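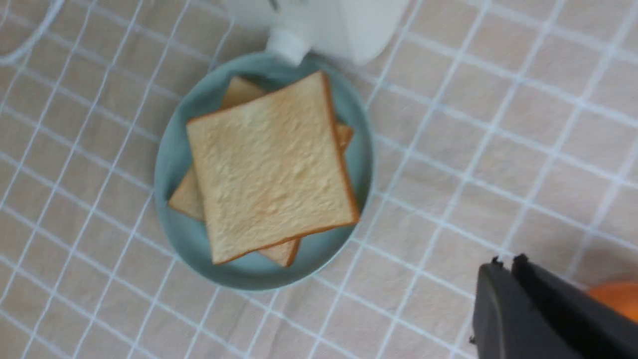
I have been trying to get a repeatable result out of a two-slot Valtum and I am stuck on the second round. The first pair comes out even on both faces at setting 3. The second pair, same loaf, same setting, is visibly darker on the inner face. The bread is square sandwich loaf from Malabanan, bought sliced. Both slices wait on a plate next to the machine, one turned against the other so the corners stick out and I can pick up the top one without dragging the bottom one along. The slot measures 141 mm long, so length is not the problem. Height might be. Is this normal for a timer-only toaster, or is the thermostat drifting?

Posted by crustside on 15 January 2024
Breakfast & Small Appliances > Toasters > Uneven browning
Home Forums New Posts Search Sign In

ohmslaw_kitchen wrote:
Normal. If the control is a plain timer, it has no idea the chassis is already hot. Second round gets the same seconds in a warmer slot. Drop the dial half a step and move on.

Charito Panganiban wrote:
Half a step does nothing on mine. The scale goes up to 6 and the lower part of it barely differs. I would look at centering first. If the cage on one side closes late, the slice leans toward the inner element and you get exactly what you describe. Push the lever down with no bread and the power off at the wall, and watch both cages from above.

crustside wrote:
Did that. Left cage closes flush, right cage stops short. I can't measure the gap properly with what I have here, but I can see it. It doesn't explain why the first round is fine, though.

Second question while I'm at it. The cord leaves the machine low on the side and I have to run it over the tablecloth to reach the outlet. It makes a long S and I usually end up parking fruit near it. Should I be shortening it? There is a cord wrap underneath, but with the cord wrapped the machine rocks.

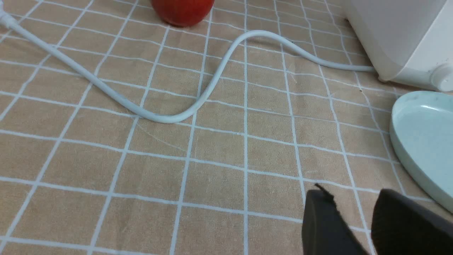
Genalyn Lumanlan wrote:
Leave the extra length out and don't coil it under the base while it's in use. I would worry more about the cloth. A toaster wants a hard, flat surface under it. Cloth wrinkles, the feet sit at different heights, and the whole chassis leans a little. A leaning chassis is a leaning slice. Try it on the bare table before you take anything apart.

ohmslaw_kitchen wrote:
A wrinkle in a tablecloth is not going to tilt a slice enough to change the browning. I'd take the cloth away for heat and crumbs, fine, but not for that.

Genalyn Lumanlan wrote:
Depends on the gap. He already has a cage that stops short. I had a Jirstead with the same fault and it was sensitive to everything, including which way round the bread went in.

crustside wrote:
Tested on the bare table this morning, 2 rounds, same dial position. Second round still darker on the inner face, but less than before. I would call that inconclusive. I also emptied the crumb tray, so I have changed two things at once, which I know is poor practice.

For the next run the cloth goes back on and everything else stays put: plate in front of the machine by the knob, cord out to the left, tray already clean. If the difference comes back, it's the cloth.
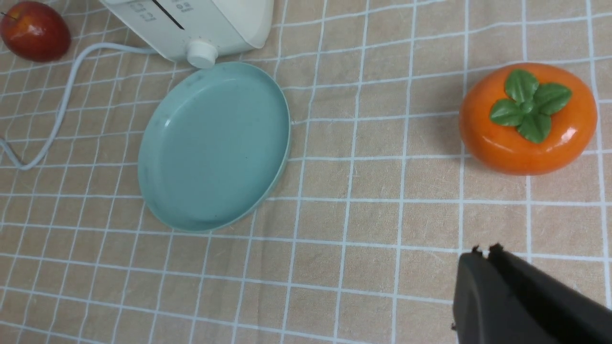

Charito Panganiban wrote:
You also need to fix the waiting time between rounds. Reload immediately every time, or wait until the housing is cool every time. Mixing them will swamp anything the cloth does. And weigh the slices if you have a scale. Store-sliced bread is not as uniform as the bag suggests, and the ones near the heel dry out first.

tinrack wrote:
4,000 posts on this board about toasters and the answer is always the same: flip the bread halfway. Takes a second. I have a Cetance from a yard sale and it has never browned both sides alike.

ohmslaw_kitchen wrote:
Flipping averages the error, it doesn't remove it. But yes, if all you want is breakfast, flip it.

crustside wrote:
Fixed interval is a fair point. I had been reloading whenever I finished buttering.

Update. No scale, so I compared slices by eye, holding one up on edge beside the next. What I was looking for is thickness near the crust against thickness in the middle, on the theory that a slice with a thick edge sits crooked between the wires. 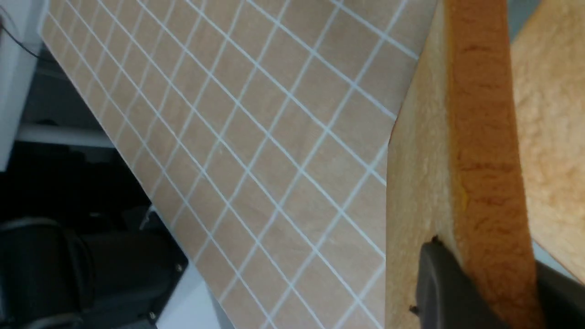 The check takes a while with a full loaf, and soft bread compresses if you grip it hard, so I only trust it for gross differences. I set aside the ones next to the heel and used slices from the middle for both rounds. Reloaded right away, cloth on. Second round is darker overall now, on both faces, and the inner/outer difference is down to what I would accept.

So my reading is: warm chassis accounts for the overall darkening, bread thickness for part of the lean, and the right cage for what remains. The cloth I still can't separate out. I'll bend the cage arm back this weekend with the plug out.

Genalyn Lumanlan wrote:
Go easy on the arm. Mine snapped at the pivot – the metal is softer than it looks and there was no spare part listed. If it is riveted, leave it alone.

ohmslaw_kitchen wrote:
Agree with that. Check for a bent guide wire before touching the arm.

crustside wrote:
It is riveted. Guide wire it is, then.

Previous Thread Next Thread Back to Toasters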